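Section 3. Planning and buying your Lostow counter station

Read this before you order anything. Most returns we get are from people who bought the arm first and measured the counter second.

What this section covers: counter space, power, props, spares, and what to put in the budget request. Mounting is Section 4. Software is Section 5.

3.1 Before you start

You need a tape measure, a floor plan or a decent sketch, your building's electrical info, and whoever signs for purchases. Get that last person in early.

3.2 Measure the site

1. Pick the counter. One counter. Don't plan for two stations on the first order.
2. Measure depth from the wall to the front edge. Write it down.
3. Open every drawer and door all the way and measure again. Drawers on slide rails come out further than you'd think.
4. Measure from counter to the lowest thing overhead – cabinet, light, vent hood. The arm hangs from above and needs at least 38 inches clear.
5. Mark where the cables will leave the arm. Left or right, pick one now. Changing sides later means a new cable set.
6. Check the wall outlets. Two separate circuits if you plan to keep any real appliances plugged in.

CAUTION: Do not order the overhead mount off the floor plan alone. Measure the actual room. Plans are wrong more often than not.

Note: stone and tile counters are fine. Clamp pads are included in the base kit. Glass counters are not supported.

3.3 Pick a gripper

Two choices at time of writing.

Pranance two-jaw. Cheaper, tougher, easy to fix. Good for boxes, handles, lids.

Pranance fingered hand. Costs more, needs more spares. Get this one if your tasks include forks, soft goods or anything with an odd shape. Allow one spare finger set per year, two if the station runs every day.

Don't buy both for the first station. Pick by task list, then revisit after you have some hours on it.

3.4 Budget for the props

Everybody forgets this line. The arm gets a quote, the mount gets a quote, and then theres nothing left for the things it's supposed to pick up.

A kitchen station wants a drawer you can open, an organizer with real silverware, a couple of cutting boards, a pot, a plate or two, and food stand-ins. Plush food is good for the early weeks. Doesn't bruise, doesn't roll much. Plan on 300 dollars for the first set and put it on its own line so it doesn't get cut. 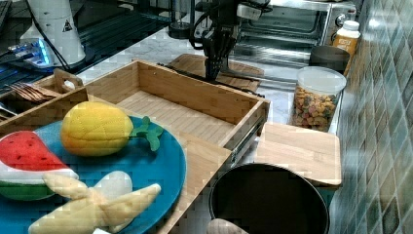

Adom Opoku
Deployment Planning Lead, Lostow

Notes on the prop list, from setups I've done:

– Buy drawers as a loose box with the slide rail seperate. You will replace the rail before the box.
– Wood organizer with a cut-out handle beats a plain tray. Gives you a second grasp task for no extra money.
– Clear containers with lids, so staff can see the fill level from across the room. Dry cereal works fine as filler.
– Soft, hard, shiny, matte. Get some of each. A prop shelf that's all plastic tells you very little.
– Big items like a toaster oven go at the back of the counter. Count that depth against your working area when you measure.

3.5 Fill in the budget sheet

1. Open the Vakley planning sheet (comes with your quote email).
2. Enter counter depth, overhead clearance, cable side.
3. Choose a gripper. The sheet adds the matching spares kit, part 403 for the two-jaw or part 704 for the fingered hand.
4. Enter props as one line. Do not split across departments.
5. Add install labor. If your own people are doing it, enter their hours anyway. Finance will ask.
6. Add the Amoah service plan or tick "decline". A blank holds up the quote.
7. Save, send to your Lostow contact.

Note: spares kits are not interchangeable. Check the number on the sheet against the gripper before you send.

CAUTION: Used arms bought elsewhere can't go on the service plan. Ask first, we can sometimes inspect and approve. Inspection is a paid visit.

3.6 Order sequence

Mount first. Longest lead time, and the one thing you can't start without.
Arm and gripper second, same order, so they ship together.
Cables with the arm.
Props last. Local store is fine, no need to go through us.

If your fiscal year closes in March, get the mount on order well before then. We can split the invoice, but only if you tell us at the quote stage.

3.7 Check before you sign

1. Clearance measured with drawers open.
2. Cable side marked.
3. Gripper and spares part number match.
4. Prop line is still there. Look again.
5. Service plan ticked one way or the other.
6. Delivery address has a ground-floor door or an elevator. The mount crate takes two people.

Questions on pricing or split invoices go to Lamisi Agyeman in the quotes office. Put your quote number in the subject line. Questions on measurements, send the sketch along too, hand-drawn is OK.

Section 3 revised 10/11/24. Continue to Section 4, Mounting the arm.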